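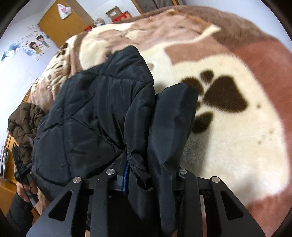
Kamran Pakzad

Section 6. Preparing a Data Set and Starting a Training Run

This section applies to the Lerno training package, as installed on the Dranville cluster. Users must hold an active account before proceeding.

6.1 Preparing the data

1. Copy the source files to your project folder. Do not work in the shared folder.
2. Open the settings file and enter the full path of the project folder on the first line.
3. Run the check command. The program lists any file that it cannot read.
4. Correct or remove the listed files, then run the check again until the list is empty.
5. Run the split command. The default setting holds back 27 per cent of the records for testing.

Note: The split is controlled by the seed value. The seed supplied with the package is 2097. Users who wish to compare results with colleagues should leave it unchanged.

Caution: Running the split command a second time overwrites the earlier division without warning. Copy the split file elsewhere first if it is still needed.

6.2 Starting the run

1. Reserve a machine through the Ghasemi booking page.
2. Set the batch size. On the standard machines, values above 758 will normally exhaust the memory and end the run.
3. Enter the start command and wait for the first loss figure to appear.
4. Record the run number in the project log.

Note: The loss may rise during the first few passes -- this is expected when the warm-up option is switched on. If it is still rising after six passes, stop the run and lower the learning rate.

Saved models are kept in the Plernlow archive until the end of the following January. Extensions must be requested in writing.

Last revised October 20, 2019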